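Songwriting II, Week 6: The Second Verse Problem

Most of you can write a first verse. I have now read 20 of them, and they are fine. The second verses are where people start repeating themselves with different weather.

A second verse has to earn its place. The chorus comes back the same, so the verse before it has to change how we hear it. Move the clock forward, change who is talking, or tell us something the singer was hiding. If you can swap verses one and two and nothing breaks, you have written one verse twice.

Look at "Truneck," the demo Khanyisile Mtshali let us use. Verse one is a woman waiting for a ride. In verse two we learn she has the car keys in her pocket. Same chorus, same 13 words, and now it hurts.

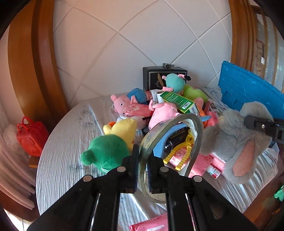 A roll of tape, with toys and packets on the table.

A note on objects. Put real things in your verses. "Memories" is not a thing. Neither is "pain," although it rhymes with nearly everything, as you have all found out. A bus ticket is a thing — so is a cold fried egg.

For next class:
Bring two second verses for the song you handed in. They must disagree with each other.
Keep the chorus as it stands, even if you have come to hate it.
Lyrics typed, chords above the words. Nnamdi Tijani has a spare capo if you lost yours again.

Sipho and Thabiso play first. Anyone planning a key change in the last chorus should see me in March, by which time I hope the urge has passed.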